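Shallow teal plate with a raised rim – plate or lid?
Forum: Kitchen and Tableware > What have I got?

harrow_lane
Posts: 53

Hoping someone can settle this. I took on the contents of my aunt's kitchen in February and I have been going through it a box at a time. Most of it was easy to sort. This one wasn't.
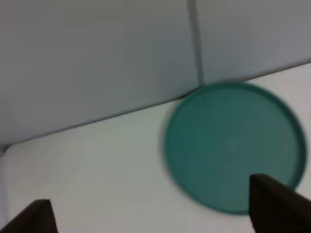 The teal one, on the white table by the wall.

It is round, a blue-green colour, flat in the middle with a raised rim all the way round. No writing on the top. I turned it over and there is nothing underneath either, no maker, no recycling triangle. It came out of a box with two cake tins, a bag of icing nozzles and a lot of odd tubs.

My sister says it is a plate from a picnic set. I think it is the lid of something. If it is a lid I would like to know what of, as there are a good many tubs here without one and I have tried it on most of them. If it is a plate I will put it with the camping things and stop thinking about it.

tinlid
Posts: 1354

Lid. The rim gives it away for me. Plates usually slope up to the edge, and that looks like a flat middle and then a band. Biscuit tub or cake box, I'd say.

Does the rim have a groove on the underside? Run your fingernail round it. If there is a channel, it is a lid and that's the end of it.

Refugio Xolalpa

I would not be so quick. We had picnic plates very like that when the children were small, flat with a stand-up edge so the beans didn't run off. Ours were Bermúdez, bought from the market, and came in four colours with a bag to carry them in. The green was close to this but I remember it a bit yellower.

They weren't marked on the top. I can't swear to the bottom.

harrow_lane

tinlid – I did the fingernail test. There is a sort of step under the rim but I wouldn't call it a channel. It doesn't grip anything. I put it on a mixing bowl that looked the right size and it just sat there and slid off when I moved the bowl.

Refugio – did yours stack? I only have the one so I can't check.

Refugio Xolalpa

Yes, they stacked. The step underneath sat inside the rim of the one below. If you have a step, that sounds right to me.

tinlid

A step is what you get on a lid too. Plenty of the cheaper tubs only had a drop-in lid, no snap at all. The Akus flour bins were like that. You lifted it off by the edge and it was always falling down the back of the worktop.

pennywort
Posts: 90

Could be neither. I have a tray that sits under a plant pot and it looks just like this. Flat, shallow, edge all round to hold the water. Same sort of green as well. People keep all sorts in kitchen boxes.

How wide is it?

harrow_lane

I measured across the top with a tape, rim to rim, and got about 21 cm. I hadn't considered a plant saucer. She did have plants on the windowsill, but the saucers I have found are all brown or clay.

tinlid

Bit big for the flour bin then. Might suit a cake box. I still say lid.

Jovita Cuautle

A saucer for a pot that size would normally be deeper, wouldn't it? I don't think one that shallow would hold a proper watering. Ours overflow and they are twice the height.

I collect the Vostell picnic range and I can say it isn't one of those. Vostell plates have a ring moulded on the underside with the name inside it. Fakes of them don't really exist as they were never worth enough. Your colour is nearer to the Plirodo tableware, which came in teal, cream and a dark red. The plates had a flat middle and a rim that was a shade brighter than the rest. Yours looks brighter round the edge in the photo, but I would want to see it by a window before saying so.

harrow_lane

Just took it to the window. The rim does look greener than the middle. The middle has gone dull, though, so it could be wear. There are fine scratches across it which I suppose could be from a knife.

Refugio Xolalpa

Knife marks on a lid would be odd.

tinlid

Not at all. I have cut sandwiches on a lid. My mother cut everything on a lid. I would want to know whether the scratches are on both sides.

harrow_lane

Only on the inside of the rim, the side facing up in my photo. The bottom is smooth apart from scuffs.

Jovita Cuautle

Then I'm fairly happy with plate. Plirodo put a paper sticker on the back and no mould mark, so a blank underside is what you would expect after a few washes. Please don't put it in the dishwasher. Mine warped on the bottom rack and now rock on the table.

pennywort

Is it safe to eat off? I'd be wary of old plastic with scratches in it.

Jovita Cuautle

I use mine for bread and cold things. I wouldn't put hot food on them.

tinlid

I will give you "probably a plate". If a teal tub turns up in one of the other boxes I shall expect an apology.

harrow_lane

Fair enough. There are still boxes in the garage, so it could happen. For now it has gone in the camping crate with the mugs, and my sister has been told she may be right. I'll post again if I find the rest of the set, or the tub.

Next question is the icing nozzles, which have rusted together. I'll start a separate thread for those in Cleaning and Care.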